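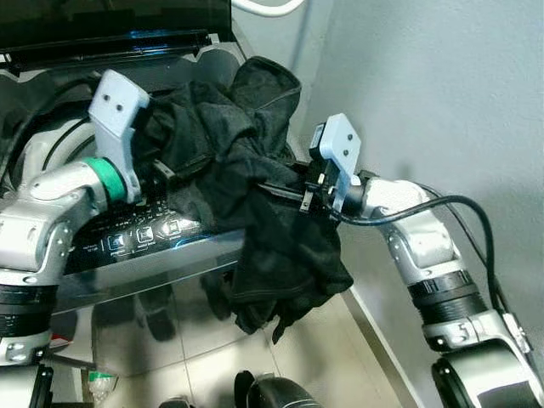

Good news for anyone in Nokcombe who has been lugging wet coats home on the bus: the shared laundry room at Tapley opened again in April, and I popped in to see what we've got for our money. Two new washers, for a start, both top-loaders, which will please everyone who moaned about kneeling down to the old ones. I do like a lid you can open and a machine you can drop a great heap of black cloth straight across, folds and hem and dangly ends and all, without it ending up under your knees. The walls near the washers are plain grey, very sensible, and I'm told the paint was left over from the hall.

The whole job came to £3,000, of which £600 was raised at the winter jumble sale (I bought a lamp, it doesn't work). Flakton, the plumbing firm from the far end of the high street, moved the pipes and put in a proper floor drain, so no more paddling by the back door!

You book through Lera, same as you do for the hall, and slots run from eight in the morning until nine at night. There were 84 bookings in the first fortnight, so the early evenings go quickly. I got mine at two in the afternoon without any bother.

A few things to know before you go. Bring your own powder, check your pockets, and please don't wash big dark things straight before somebody's whites without running a rinse. The drying racks are still on order and should arrive next month.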